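Kalinari: recopilación sobre paños y superficies de mesa

LÉEME de la carpeta principal
Última revisión: 29/11/2021

Qué es esto

Kalinari es una colección de fotografías y de notas escritas sobre una tarea muy pequeña de la casa: pasar un paño por una mesa y después doblarlo. La empezamos en el mes de agosto, en las salas de Prorkevstead, con mesas de trabajo y de comedor que ya estaban allí. La colección contiene 796 fotografías y 42 fichas de texto. Cada ficha habla de una sesión, es decir, de una mesa y de los paños que se usaron en ella.

El texto original de las fichas fue escrito en inglés y en español por personas distintas. Yo he preparado la versión española de este documento y pido disculpas por las frases que no suenan naturales. Si encuentra una palabra mal elegida, por favor escriba a la dirección que está en el archivo de contactos.

Para quién puede servir

Pensamos en personas que estudian las tareas domésticas, en quienes preparan materiales de formación para la limpieza y también en quienes necesitan fotografías de telas sobre superficies claras. No es una guía de productos. No comparamos marcas de paños y no damos resultados de higiene, para esto no tenemos laboratorio ni conocimiento suficiente.

Contenido de las carpetas

mesas: fotografías de las superficies, con o sin paño encima.
panos: fotografías donde el paño es lo más importante (sin la letra ñ en el nombre, por un problema antiguo con el programa de copia).
doblado: paños en distintos momentos del doblado.
fichas: los textos de cada sesión, en formato de texto simple.
notas_sueltas: correcciones y dudas que todavía no tienen lugar en las fichas.

Los nombres de archivo llevan primero la sesión y luego el número de orden. En la carpeta doblado hay 3 archivos con el orden cambiado. Los dejamos así, porque otras personas ya los citan con ese nombre.

Las superficies

Casi todas las mesas son claras. Para la ficha usamos cuatro palabras solamente: beige, blanco, gris y marrón. Sabemos que es una división pobre. Shirin Heydari propuso al principio una escala de tonos más fina, pero cada anotador la leía de manera diferente, sobre todo entre el beige y el blanco, y volvimos a las cuatro palabras.

En las mesas con veta anotamos la dirección del dibujo respecto a los bordes de la fotografía (horizontal, vertical o diagonal) y si se ve algún nudo. La veta ayuda mucho a orientarse cuando en la fotografía no aparece el canto de la mesa. También puede engañar: una mancha oscura de la veta se parece a veces a una mancha de café, y en las primeras fichas hay varias confusiones de este tipo. Gladys Mrema las ha corregido en su mayor parte.

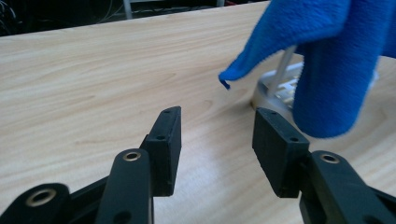
Carpeta mesas. Paño azul de microfibra; superficie beige, veta diagonal, un nudo visible; reflejo: sí.

El campo "reflejo" se marca con "sí" cuando una zona de luz borra una parte del dibujo de la mesa. Si la zona brilla pero el dibujo se puede seguir todavía, se escribe "leve". Esta regla vale desde la segunda versión de las fichas. En las fichas de la primera versión el campo no existe, y el espacio vacío no significa que no había reflejo.

Los paños

La palabra "paño" la usamos para toda pieza de tela que sirve para limpiar una superficie. En la ficha se anota el color principal, el tejido y la forma en que el paño está puesto: extendido, doblado, en montón o no se puede decir. Esta última opción es correcta y conviene usarla sin miedo cuando solamente se ve una parte de la tela.

Sobre los colores, escribimos "azul" para todos los azules. Ebere Ogundipe preguntó si no era mejor separar el azul vivo del azul oscuro. Lo discutimos y queda para la versión siguiente.

El tejido se decide por el aspecto. Cuando el anotador no está seguro entre microfibra y algodón, escribe "tela" y nada más.

Problemas conocidos

Las mesas oscuras están muy poco representadas.
En la sesión de Mutiso faltan las notas sobre el doblado. Las fotografías sí están completas.
El nombre Wornico aparece en algunas fichas antiguas. Es el nombre provisional de esta misma colección y se debe leer como Kalinari.
Los acentos se ven mal en algunos editores de texto. Los archivos están guardados en UTF-8.

Cómo corregir una ficha

Cambie solamente el campo equivocado y añada sus iniciales en la última línea. No borre la línea de la persona anterior. Si la corrección afecta a la descripción de la veta, mire primero todas las fotografías de la misma sesión, porque una mesa tiene que recibir la misma palabra en todas ellas.

Personas

Fichas y revisión: Shirin Heydari, Gladys Mrema, Ebere Ogundipe.
Organización de las carpetas: Chepkoech Mfinanga.
Versión española de este documento: Lamai Jaidee.

Uso y cita

Se puede usar para enseñanza e investigación, con mención del nombre Kalinari y de la fecha de revisión que está al comienzo. Para otros usos, escriba antes a Chepkoech Mfinanga. Si publica una parte de las fichas, le pedimos que incluya también este LÉEME sin recortar la lista de problemas.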